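Home | Talks | Food & Drink | Visit

Lunch on the square: speaker notes 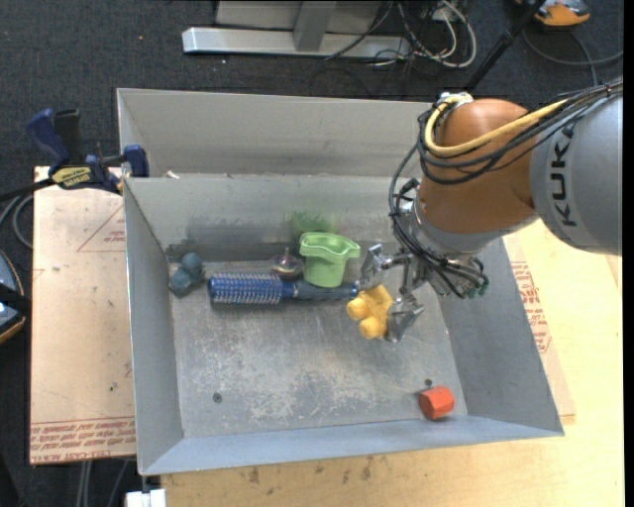

Start with the Bendia, the oldest lunch room in Kaltach. 16 tables, soup and a main, doors open at noon. On a busy day in August they serve 345 plates before three.

Then Oter, across the square. Smaller kitchen, fish most days. Prices are chalked up by the door. Mention the walnut cake.

Pause. Ask who has eaten at either.

Dalen next. It moved from the station road and lost its regulars for a while. Last month it served around 574 lunches, against 281 in its first month on the square. The owners put this down to the set menu and to opening at half eleven for the market people.

Main point: all three buy bread from the same bakery and close on different afternoons. They agreed that between themselves.

Leave ten minutes for questions. Menus are on the side table.

Filed under: Local eating

Contact us | Back to top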